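How a Robot Learns to Grab Things
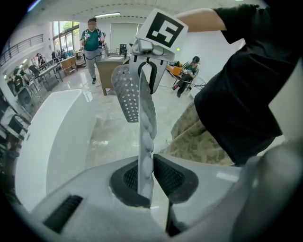
A hand-held gripper with a square marker card at the top. One long finger has a column of soft pads.

Pick up a cup. You didn't have to think very hard about it. Your eyes found the cup, your arm moved, and your fingers closed with the right amount of squeeze. A robot can't do any of that until someone shows it how.

One way to teach a robot is to build a tool called a gripper. It does the job of a hand, but it is much simpler. Most grippers have only two or three fingers. The Gadar is a gripper that people put together themselves at the Jastberg shared workshop, and a person can carry it around and use it to pick things up.

What are the parts for?

The fingers do the holding. Hard, smooth fingers let things slip, so builders add soft pads. A soft pad squashes a little when it touches something. More of the pad touches the object, and that gives a better grip. Your own fingertips are soft too. Press one on a table and watch it go flat.

The card with the black and white pattern is called a marker. A computer can spot a marker easily in a picture. From its size and tilt, the computer can work out how far away the marker is and which way it is turned.

How does the teaching work?

Say you want a robot to put blocks in a bowl. First, a person does the job with the hand-held gripper. They pick up a block, move it and let go. A camera on the gripper saves what it sees. Then the person does it again, with the block in a new spot.

One try is not enough. For its block job, the workshop saved 657 tries. A computer program called Drerow studies them all and looks for patterns. After that, a robot arm with the same kind of gripper gets a turn. It will probably miss at first. The builders save more tries and run the program again. By August, the block job was up to 1,388.

Try it at home

You need two wooden rulers, a thick rubber band, a folded piece of cardboard and some kitchen sponge. Ask an adult to help with the cutting.

1. Put the folded cardboard between the rulers at one end.
2. Wrap the rubber band tightly around that end.
3. Tape a small piece of sponge inside each ruler at the other end.
4. Squeeze the rulers together to pick up an eraser, a grape and a coin.

Now take the sponge off and try the same three things. Which one was hardest to hold? Write down what you find.

Words to know

Gripper: a tool that holds things for a robot.
Marker: a pattern that a computer can find in a picture.
Program: a list of steps for a computer to follow.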